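Grenis robotics desk
Mar 30, 2022

ok people asked how we keep the Ergate arm going day to day so here's a thread. typing between jobs, sorry in advance

short version: the arm is fine. the arm is always fine. it's the hand, the strap and the cable that eat your morning
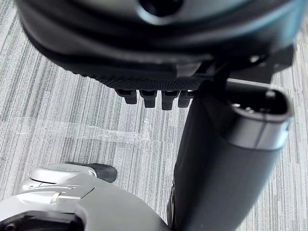
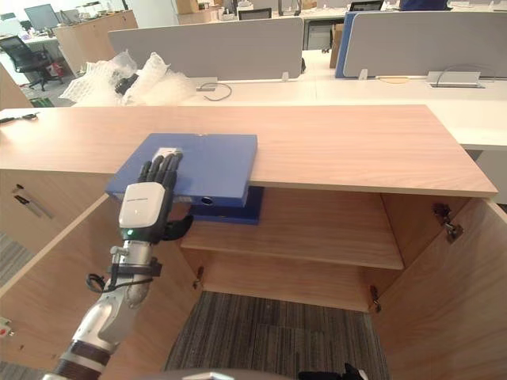

fingertip down low near the clear tape on the carpet, then fingers flat on the blue case

start with the cable. thin black one, loops down at the wrist. leave the loop!! first thing everyone wants to do is pull it neat against the forearm. don't. wrist rolls, cable goes tight, connector walks out a hair at a time and you get dropouts that look like software

we lost 2 days to that in February. 2 days. reinstalled everything. it was the connector

how much slack: roll the wrist all the way one way, then all the way back, by hand, power off. cable should never go straight. if it goes straight anywhere, more loop

but not so much it snags. a big loop will find a cabinet door. or a hinge. ask me how the old cable died

strap next. black strap mount on the wrist. it creeps. slowly, you won't notice it from one day to the next. I put a pencil tick on the strap and one on the arm, line them up in the morning, check at lunch

if the ticks are off, loosen, realign, snug, and redo the wrist camera check. yes every time. skipping it is how you end up with a hand that closes just left of everything

wrist camera check = park the hand at the home pose, look at where the fingertip sits in the picture, compare to the saved one. takes a minute. no fancy target, just the same pose and the same light

speaking of light. underneath things is the worst. big black shiny plastic on top, gray carpet below, auto exposure loses its mind. we fix exposure before any low work now. bit dark under brackets, don't care, at least it's the same dark every run

fingertip pads. black, rounded. wipe with a damp cloth, let them dry, done. no alcohol on ours, it made the old set go slick (your pads may differ, read the sheet)

carpet fuzz is the real enemy. low work near the floor and the pads pick up fibers, then grip goes weird on smooth cases. wipe BEFORE you go from floor jobs to cabinet jobs. I have a note taped up about it and still forget

tape too. clear tape on carpet is good for holding stuff down, horrible for vision, it goes white wherever the light hits. press the creases out as best you can, and don't let a pad drag over it or you get glue on the rubber

someone asked about matte tape. yes, on order, Marinescu had none last time I looked

status light: tiny green one on the hand just below the white shell. ours being green means the hand has power and is talking. that's ALL it means. it does not mean calibrated. a green light is not permission

finger joints. morning routine, one at a time, open, close, listen. thumb last. the thumb gets bumped more than the rest becuase it hangs below the edge of whatever the fingers are resting on. if anything is going to catch the lip of a cabinet top it's the thumb

so for flat-hand poses on a case I keep the approach high and come straight down. coming in from the front is faster and also how you clip a thumb

watch the force limit on those. fingers flat on top of something that overhangs the edge, press too hard at the front and you're tipping it toward the open cabinet. we set the limit at 6 newtons for resting contact. was 7. 6 feels better, no science behind it

reset the limit after a restart! it goes back to default. every. time. it's in our startup script now and I still read the number out loud before enabling

doors. open both all the way before the arm moves and check they stay put. a door that drifts half shut isn't where the planner thinks it is. hinges on our cabinet are ok, the floor isn't level, so

tools live away from the working spot. scissors and pens are fine at the far end or in the side bay, not under the palm. I'm bad at this one

logbook: paper. date, run count, what got touched. last line I wrote before lunch says run 236, strap realigned, pads wiped, joint 2 a bit noisy

joint 2 thing: soft tick on closing, only the first few cycles. no play in it that I can feel. leaving it alone and listening. if it gets worse the finger comes off and goes to the bench

q from replies: do you grease the fingers. no. sealed on ours. the one time grease got in there it just collected fuzz

q: spare cable? keep one on the shelf, already labeled, already tested. a spare you haven't tested is a second broken cable

q: is this the same setup as Brarivora. no, they run a fixed arm on a bench, no carpet, very jealous

q: end of day? hand open, arm parked low, power off, THEN unplug at the wrist. hold the conector, not the cable

forgot one, let the hand warm up before you save any reference pose. cold first-thing poses were off just enough to be annoying

ok back to it, will post the strap tick marks when I find a pencil that shows up on black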